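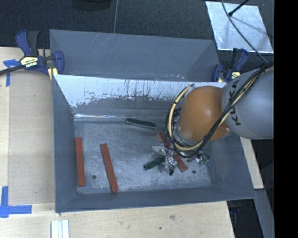

The old pickup window closed before most people got off work, and Elsa Partanen told us so more than once. She'd like evenings. She'd like a shelf she can reach without a stepladder. And she'd like to stop paying a late fee on a drill she brought back at ten past four.

Fair points, all of them, and from June the Buterard tool library does it differently.

FOR IMMEDIATE RELEASE

Buterard Tool Library reopens with evening hours, no late fees

BUTERARD - The Buterard Tool Library reopens in June at the former Nieminen hardware store, with longer hours, a bigger floor and a new lending system called Pruda. Members will be able to borrow until 8 p.m. Same card, same yearly price.

The library has 727 tools on the books. Hand tools mostly, plus sanders, tile cutters, post hole diggers, two very popular pressure washers. Of these 163 are new to the collection, most of them from the Nieminen stock bought when the store shut. Ladders stay at the old address untill the new rack is bolted in. Call first if you need a ladder.

Late fees are gone. Past fees are wiped too, no form to fill out. A member who keeps a tool more than 5 days over gets a phone call, and can't take out anything else while it's missing. That's the whole policy.

"We were spending our evenings chasing quarters," said Trevor Ackroyd, director of the library. "People got embarrassed and stopped coming. I'd take the drill back late over not at all."

Reservations open on Pruda at 9 a.m. on opening day. Phone reservations continue. Old paper slips will be honored through the end of the month, please bring the pink half.

Repair night also returns. Noémie Courtois runs the bench and takes small motors, lamps, garden shears. No microwaves. No gas engines this season, the vent isn't in yet. Bring the cord if it has a cord.

The move was paid for in part by a $3000 grant from the Bistska Fund and by member donations. Shelving and lighting are done. Parking is behind the building, enter from the alley side, the front curb is a loading zone and they do ticket.

New members need a photo ID and one piece of mail with a local address. Sign up at the desk, takes a few minutes. Renters welcome. Under 18 needs an adult to sign, and power saws are adults only.

Donated tools accepted at the desk during open hours. Please dont leave them at the door overnight.

Press contact: Jouko Mäkelä, Buterard Tool Library. Interviews and a walk through of the new space on request, mornings are best.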